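Paper Cups and Hot Drinks: How Fast Does the Heat Go?
Student project report
Melur Oei and Renata Jasińska
2019-01-12

Background

The cafeteria at Trelton switched from ceramic mugs to paper cups in December. Several students complained that their coffee and tea went cold before the end of a break. We wanted to find out if the complaints had a basis, and if a lid or a sleeve would make enough difference to be worth the extra waste.

Materials

We used single-wall paper cups from Mukon, double-wall paper cups from Tristex, and ceramic mugs borrowed from the cafeteria. The lids came with the Tristex cups and also fit the Mukon ones, though not tightly. Sleeves were cut from corrugated cardboard and held with one strip of tape. Temperatures were read in Fahrenheit with a kitchen probe thermometer.

Method

Each cup was filled with 400 ml of hot water. Timing began when the probe read 180 degrees. We took a reading every two minutes and stopped when the water reached 148 degrees, which we had picked as the lowest temperature at which most of our classmates still called a drink hot. Every setup was run three times, and the middle result was used. Windows were kept shut and the heating was left at its usual setting.

The first day of readings was thrown out. We had been pouring straight into mugs from a cold shelf, and the mug took so much heat from the water that the runs could not be compared. After that all mugs and cups were left out in the room overnight.

Results

The single-wall cup with no lid was the quickest to cool and got to 148 degrees in 18 minutes. The same cup with a lid took nearly 38 minutes. The sleeve alone helped only a little. The double-wall cup did better than the sleeved cup in every run, and with a lid it was the slowest of all to cool. The ceramic mug with no lid fell between the two kinds of paper cup.

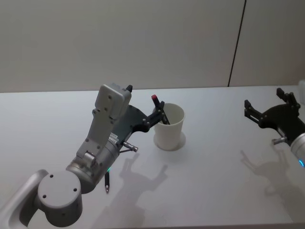
Most of the heat was leaving from the top. An open cup loses heat by evaporation as well as through its sides, and the lid cuts down on the evaporation even when it fits badly. This matches what our physics teacher, Mr. Olszewski, told us to expect before we started.

Sources of error

The probe was held by hand, so its depth changed from one reading to the next. Lids had to be lifted for each reading, which let out some steam. We also used plain water, and a drink with milk in it may behave differently.

Recommendation

The cafeteria should put the lids next to the cups instead of behind the counter. Sleeves can stay for people who find the cup too hot to hold. We would like to repeat the test with smaller cups if the school can lend us a second thermometer.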